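# The coach tour to Palacios, and whether I'd do it again

14 November 2018

I am not a coach tour person. I don't like being counted, I don't like lanyards, and I don't like hearing that the next stop is "a real favorite with our guests." But the bus from Clullinport to Palacios stopped running back in March, a rental car was going to cost more than the room, and Renik had a full day out on offer for 139, lunch included. So I paid.

The brochure promises "a thousand years of history in one unforgettable day." The guide made it 1390 years, then later in the morning it was 1000 again. I asked which and was told it depends on what you mean by history. Fair enough, I suppose, but pick one and print it.

First stop was the monastery at Hevolum. The church is small and dark and I liked it a lot. What I didn't like was having 16 minutes in it. The sheet handed out on the coach says "extended visit." By the time we had all filed in past the ticket desk and stood still for the story about the well, there was time to look at one wall properly. I chose the left one, with the faded saints. If the right one is better, please don't write and tell me.

The gift shop stop, for the record, was not cut short.

After that there's a viewpoint, which the brochure calls "secret." It has a parking lot with painted bays for coaches. The view is good, out over the bay and the salt pans, but you get nearly the same one from the road coming down, sitting in your seat with the air on. 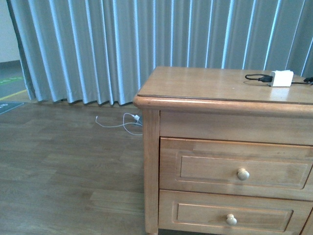
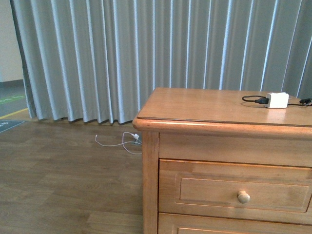 *Photos: author's own. Please ask before reusing.*

Palacios itself was the part I had come for, and it's the part I'd defend. The old town sits inside a wall you can walk most of the way around, and once the guide let us go I did exactly that. The north side is crumbling and fenced in places. The south side has been repaired so neatly that I have my doubts about how much of it is old. There's a sign saying "restored," with no word on when or from what. Still - it's a lovely walk, and I had it nearly to myself while everyone else was at the ceramics demonstration.

Lunch was at a "family tavern" that could seat several coaches and did. The beans were good. The fish tasted of the grill and very little else. Wine was included, meaning one glass, and the second one cost what a bottle does in the grocery store in Clullinport.

Then the drive back, with around an hour of music nobody had asked for.

Would I do it again? No. Would I tell you not to? Also no, if you don't drive and you only want Palacios. Sit near the front door so you're first off at Hevolum, go straight past the well, and skip the ceramics. Bring your own water too - the "complimentary refreshments" on the sheet were a hard candy.

I've been told there is a shared taxi that leaves from behind the harbor market for less money. I've also been told it doesn't run in winter, and that it does. I'll go and stand there one morning and find out.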